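Contrôle de mars, salle des mouches, labo de neurobio de Puvville
Ma tournée habituelle, avec mes remarques au fil de l'eau (désolé pour le bavardage !)

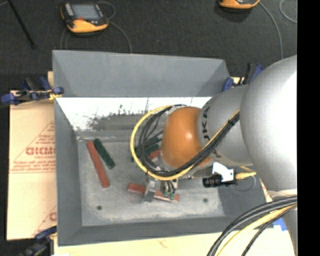

Delphine Haverford demande qu'on ajoute l'humidité à la liste, parce que ses drosophiles volent mal quand l'air est trop sec. D'accord, c'est noté plus bas.

Température de l'incubateur Wojcik : conforme.
Humidité : 62 %, ça me va très bien.
Bouteille de CO2 attachée : oui, mais la sangle fatigue, j'en ai commandé une autre.
Carter du laser d'alignement : 3 vis desserrées, resserrées aussitôt.
Arène de vol Fornari, arrêt d'urgence : testé deux fois, OK.
Pièges à mouches échappées : à changer ! On élève plus de 3 000 bestioles, quand même.
Extincteur : accessible, plombé.
Douche oculaire : rincée 30 secondes, eau claire.
Registre des éthanols : page manquante, je relance Mortimer Castellanos avant midi.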